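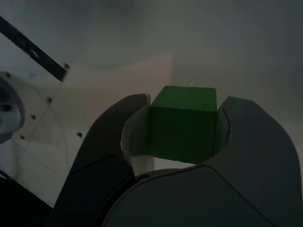 I make a lot of chopped salad. I mean a lot, the kind of lot where the cutting board never really gets put away, and for years I did all of it with a chef's knife and a podcast. My knife work is fine. It gets the job done. But my cucumber pieces come out as wedges and slivers and the odd little pyramid, and what I've always wanted is something like that green block, flat on top, square on the front, corners only just softened. So when my old mandoline finally lost its guard down the back of the stove, I decided to stop pretending I'd get better with practice and bought the Kovstead press dicer.

If you haven't seen one, it's a plastic tub with a hinged lid and a metal grid in between. You put the vegetable on the grid, you push the lid down, and the pieces drop into the tub. There are cheap ones everywhere. I've owned two of them and both snapped at the hinge (the second one on an onion, and I'd like to say it was a big onion, but it was not). The Kovstead is supposed to be the grown-up version, with a thicker lid, a metal hinge pin and grids you can swap. I weighed the body on my kitchen scale without the spare grid and got 793 grams, so it has some heft, and you notice that when you're pressing. It stays where you put it.

I got mine from the Domo store out at Sirside back in June, so I've had it through tomato season, through the zucchini pile-up, and now through Thanksgiving, when I used it for three straight days on celery and onions. That seems like long enough to have an opinion!

Let's start with cucumbers, because that's what I bought it for. Cut them into slabs first, about as thick as you want the finished cube, and lay them flat on the grid. If you just plunk half a cucumber on there and lean, you get long batons, and then you have to cut those across, and at that point why did you wash a gadget. With slabs you get proper cubes, nearly all of them the same. The first time I did it I stood there eating them out of the tub with my fingers. Persian cucumbers are best. The big waxy ones are okay if you scoop the seeds, otherwise the middle turns to mush and the skin hangs on in a strip.

Speaking of skin: put it facing up. The booklet says the opposite, or at least the drawing does, and I followed the drawing for a week and kept getting cubes attached to each other like a little accordion. Skin up, cut side down on the blades, one firm push. No slow squeezing. You want a thump.

Onions are great. Truly great. Quarter them, peel them, thump. I had enough for a stuffing recipe in well under five minutes, and I still cried, but I cried for less time. Celery is great too if you don't mind a string or two stuck in the grid. Bell peppers are good. Firm mangoes are good. Cooked potatoes go through like nothing at all and make a very handsome potato salad.

Tomatoes, no. I tried firm ones, I tried plums, I tried chilling them first. You get salsa. If you wanted salsa, wonderful, but for a chopped salad I'm still doing tomatoes by hand with a serrated knife, and I've made my peace with it.

Raw sweet potato is where I got scared. The grid did cut it, but I had to put my whole weight on the lid and it let out a creak that I did not care for. Carrots were nearly as bad until I started halving them lengthwise. I'd say anything harder than a carrot belongs with the knife, and I wouldn't try butternut squash for any money.

There are two grids in the box. The larger one is the one I leave in. The finer one is a nine millimeter grid (the booklet's number, I didn't measure it) — and yes, that is the FINE one, so if you were hoping for tiny salsa-bar onion, look elsewhere. I was, a bit. There's a place near me called Khalaf that does a parsley salad with everything cut so small you could eat it off a spoon handle, and I had a fantasy that this thing would get me there. It won't. They clearly have somebody very patient with a very sharp knife.

Cleaning. Okay. It comes with a comb that fits between the blades and pushes the leftovers out, and it works as long as you use it right away. Leave onion in there through dinner and you'll be going square by square with a toothpick. The grids have been through my dishwasher plenty of times with no rust that I can find. The lid is another story. The pusher side has all these little posts, and bits of pepper skin wedge down between them where no brush I own can reach. I soak it, I shake it, I swear at it a little. A removable pusher would fix this and I can't see why it doesn't have one.

Storage is the other gripe. The tub doesn't nest with anything and the spare grid has no home, so mine lives loose in the drawer with the edges wrapped in a dish towel. Please wrap yours. Those blades are sharp on both sides, which I learned while looking for the can opener.

The seals on the tub are good, though, and I do use it as a container. I dice, I pull the top off, I snap on the flat cover and the whole thing goes in the fridge. Cucumber keeps a couple of days that way with a paper towel on top.

Would I buy it again? Yes, for cucumbers and onions alone. If you mostly cook roots and squash, I'd save the cabinet space and get your knife sharpened. And if you already have a cheap one that hasn't broken yet, use it until it does, the cubes are about the same.

Four out of five from me. It loses one for the lid.

Posted November 28, 2021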